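Mercredi, le placard aux tasses

Publié le 14/11/2018 par l'auteur du carnet
Temps de lecture : 4 minutes

Pluie depuis le réveil. J'avais prévu d'aller à Zeman chercher les étagères, mais le magasin ferme le mercredi et je l'avais oublié. J'ai donc repris le tri de la vaisselle, que je repousse depuis le début de novembre.

Le placard du bas contient des choses qui ont suivi trois déménagements sans être déballées correctement. J'ai commencé par les verres. Ceux de Miten sont encore bons, sauf un, ébréché, que j'ai mis dans le carton pour la déchetterie. Les petits verres à liqueur, je ne m'en suis jamais servi. Je les ai enveloppés dans du papier journal et posés près de l'entrée. On verra si quelqu'un en veut.

Ensuite les tasses. J'en ai compté 23 en tout, ce qui est beaucoup pour une personne qui boit son café toujours dans la même. La mienne est en céramique émaillée, vert olive et brun en haut, avec des craquelures rouge rouille, et elle tire vers un bleu un peu éteint à la base. Je l'ai achetée à Likevico, au marché des potiers, il y a longtemps. Le potier en avait deux presque semblables et j'ai hésité un bon quart d'heure. J'ai parfois regretté de ne pas avoir pris la paire.

Le gobelet orange vient d'un lot de camping dont le reste a disparu. Il est en plastique, avec une petite anse un peu anguleuse. Je le garde pour mesurer le riz. Le gobelet transparent, lui, ne sert à rien de précis, mais il revient toujours dans le passage, à côté de l'autre.
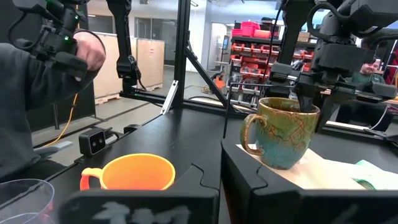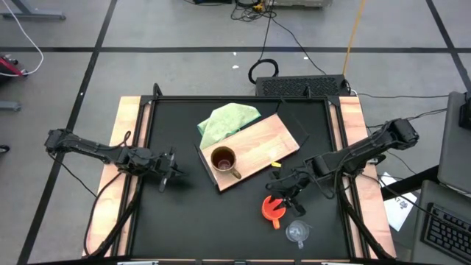 La tasse émaillée, le gobelet orange et un gobelet transparent, sur la table noire.

J'ai fini par décider ce qui reste : ma tasse, quatre blanches pour les invités, deux grandes pour la soupe, et le gobelet du riz. Le reste part. J'ai écrit « cuisine » sur le carton, puis « à donner » en dessous, parce que je me connais et que je serais capable de le remonter à la cave sans regarder.

À midi, soupe de poireaux et pain d'hier. J'ai lu le journal en mangeant, pas grand-chose dedans.

L'après-midi, je me suis occupé des planches à découper. J'en ai trois en bois. La plus vieille est fendue sur la longueur et garde l'odeur de l'oignon quoi que je fasse. J'ai essayé le gros sel et le citron, en frottant dix minutes. L'odeur a un peu baissé. Je lui laisse jusqu'à la fin du mois, ensuite elle ira caler le pot du laurier. Les deux autres, je les ai passées à l'huile et mises debout contre le mur, sur un torchon. Il faut les laisser une nuit.

Les torchons aussi étaient à revoir. Il y en avait 26 dans le tiroir, dont plusieurs si usés qu'on voit le jour à travers. Ceux-là deviennent des chiffons pour le vélo et les vitres. J'ai lavé les autres à soixante et il n'y a plus de place sur le séchoir — j'en ai étendu sur les dossiers de chaises.

En vidant le fond du tiroir, j'ai retrouvé la facture du four, de chez Nuris, pliée en huit. Je l'avais cherchée partout au printemps, quand la porte fermait mal. La garantie est passée maintenant. Je l'ai rangée quand même dans la pochette avec les autres papiers de la maison.

Vers cinq heures il faisait déjà sombre. J'ai relevé le compteur d'eau avant d'oublier : 2859. Je l'ai noté sur le calendrier de la cuisine, à côté du relevé précédent. Rien d'anormal, le robinet de l'évier doit goutter moins que je ne le pensais. Je changerai quand même le joint ce week-end si je trouve la bonne taille.

Le placard du bas est maintenant à moitié vide. J'ai lavé les rayons à l'eau vinaigrée et j'ai laissé les portes ouvertes pour que ça sèche. L'un des rayons a gonflé au bord, sans doute une vieille fuite. Il tient encore. J'ai mis les casseroles lourdes sur celui d'en dessous.

Il reste le placard du haut, avec les épices et les bocaux. Je m'en occuperai demain, ou vendredi si la pluie s'arrête et que je peux sortir. J'ai déjà descendu un bocal de lentilles pour voir la date. Elles iront dans la soupe de demain.

Couché tôt, mal au dos à force d'être accroupi.

Entrées récentes
Le joint de la fenêtre de la chambre
Deux jours à Likevico
Ranger la cave, première partie
Les confitures de coings
Le vélo et la chaîne neuve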